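Evidence Store and Examination Rooms: Inspection Checklist with Comments
Nilsuwan Forensic Services, Juvside site
Inspected by Lovisa Hägglund, with comments added by Rohani Chong
November 17, 2023

Thank you to everyone who made time for us, especially with two court deadlines in the same week. We have tried to write the comments so that someone who wasn't there can follow them, and that has made a few of them rather longer than the form allows.

1. Store door locks and logs on entry. SATISFACTORY
Both doors closed properly and the log matched the visitors' book. The top hinge on the inner door is beginning to squeak, so do please ask for some oil before it gets any worse.

2. Seals intact on sampled items. SATISFACTORY, ONE NOTE
We drew 46 items from the shelves and every seal was sound. One bag, from the Prunumum burglary, had been signed across the tape in ordinary biro and the signature had rubbed nearly away. It can still be read if you tilt it, but a defence expert would enjoy that very much. Permanent marker only, please.

3. Chain of custody forms complete. ACTION NEEDED
The store holds a little over 2,000 items and we looked at 226 forms. Nine had no time written beside the second signature. In all nine the date was there and the names were clear, so we are not worried about where the items had been, but the time box has to be filled in when the item changes hands and not at the end of the shift. Rohani is happy to come and go through this with the newer staff over a cup of tea.

4. Dental casts and impressions. SATISFACTORY
Much better than in September, when we found casts from separate cases sharing a drawer. Each case now has its own lidded box with the number on the lid and on the side - a lovely simple change, and thank you to whoever thought of it.

5. Benches wiped down and wipe-down sheet signed. SATISFACTORY
Sheets were up to date in both rooms. The examiners we spoke to could all tell us which cleaner is used between cases and how long it should be left on.
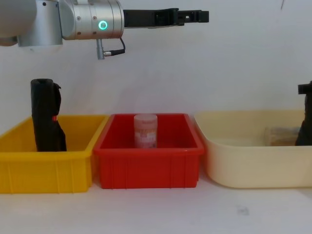 Examination room, gripper and wrist joint over the containers.

6. Drying cabinets. ACTION NEEDED
Cabinet two is overdue its filter change. The label is in the right place, and the new filter is sitting on top of the cabinet still in its wrapper, so this should be a short job. Please send Lovisa the date once it is done.

7. Case tracking software (Gusta). SATISFACTORY
We picked items from the screen and went to find them, then did the same the other way round, and all were where they should be. Staff did mention that the search is slow first thing in the morning. We have passed that on.

8. Fire exits, eyewash and first aid. SATISFACTORY, ONE NOTE
Exits clear. The eyewash bottles are in date, but the sign above them has faded and wants replacing.

Items 3 and 6 are to be answered in writing to Lovisa Hägglund, with a copy to the store manager. The notes under 2 and 8 can wait for the next visit.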